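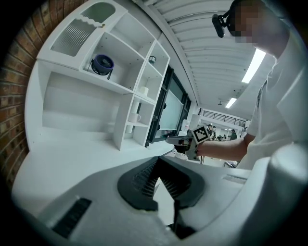 Slide 1. Two hand-held grippers at the shelf counter, Mumeo collection.

Good afternoon. Wait until the door is closed, then start.

I will talk for twenty minutes on how we gather examples for our learning system, and mostly on the part which happens before any training. The model has its own talk, at four o'clock.

The task in this set is simple to say: take a mug, move it, put it where it belongs. The person holds the grippers and does the task with his own arms. The markers on the grippers let us find the position of each hand later. Say this slowly, at Premadlow many people asked me again after the talk.

Slide 2. Numbers. In April we recorded 800 examples. After checking, 472 stayed in the set. People are always surprised by this, so pause here. Most of the lost ones had one of two problems: a marker was turned away too long, or the fingers closed before the recording began. The second problem is our fault and we have now a short sound at the start. 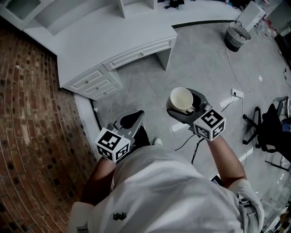

When we say "one example" we mean from the moment both grippers are open until the moment both are open again. In the first version of the protocol we let the person decide the end by himself. Some stopped very early, some walked back to the desk with the recording still on. It made the cutting of the data very slow.

Slide 3. What we tell the person. Read from the slide, but do not read all of it. Move at your normal speed. If you drop something, continue – we keep the mistakes in a separate folder, and the Stastona team uses them. Do not look at the grippers all the time, look where you want to go.

Slide 4. The Pitkänen check. Explain the name only if somebody asks. We replay 89 examples chosen by chance and compare the path of each hand with the video. When the difference is too big, we look at the full session from which the example came. It takes one person nearly a full afternoon, and I still think we should do it more often.

Slide 5. Open points. We have too many examples with the right hand doing the work. Also mugs are easy. Next we want plates and thin lids, and for lids I do not know yet if the finger pads are good enough. Ask the audience here, there may be someone who has tried.

Questions. If time is short, skip slide 5 and go directly to the contact page.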